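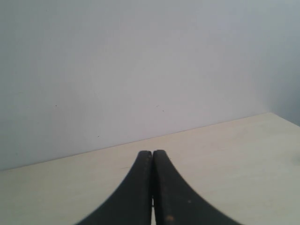

Pale tabletop against the light wall

Wall color for a small workroom
Forum: Paint and Walls

gravelroad70
Posted Thursday, January 12, 2023
I rent a ground floor workroom in Geltusport and the landlord is letting me repaint. Right now the walls are a light gray-white and the table is a pale cream color. I find the whole room washed out by mid afternoon. I'm looking at a green from Halarier, eggshell finish. Budget is 100 dollars including rollers. Has anyone used their paint over an old coat without primer?

mudroom_kt
I used Halarier in a hallway. Two coats over old beige, no primer, and it covered fine. It scuffs, though. I'd go satin if you push furniture up against it.

plainsaw
Don't go green. I did a whole office in a green that looked good on the card and repainted it within the year. It made the room dark from November on. Keep the light wall and get a better lamp.

gravelroad70
I have two lamps already. The problem is that everything is the same shade.

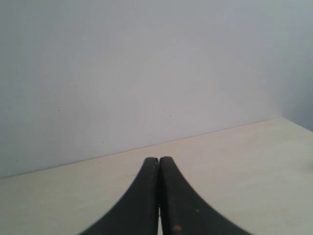 Second photo, same place

mudroom_kt
Then paint one wall and leave the other three. You'd need one can and you'd stay well under budget.

plainsaw
One dark wall always looks like you ran out of paint. Sorry, but it does.

tin.lid
Disagree with plainsaw, mine looks good. Mine is Zinchenko, flat, and I paid about 70 for the can and a tray. Wash the wall first and let it dry overnight. If the old coat is glossy, sand it or you'll see peeling at the corners.

mudroom_kt
Ivuvetti sells sample pots too. Paint a square at eye level and look at it in the morning and again at night.

gravelroad70
OK, getting two sample pots on Saturday, the green and a tan. Still undecided on satin.

plainsaw
Tan is better. Not by much.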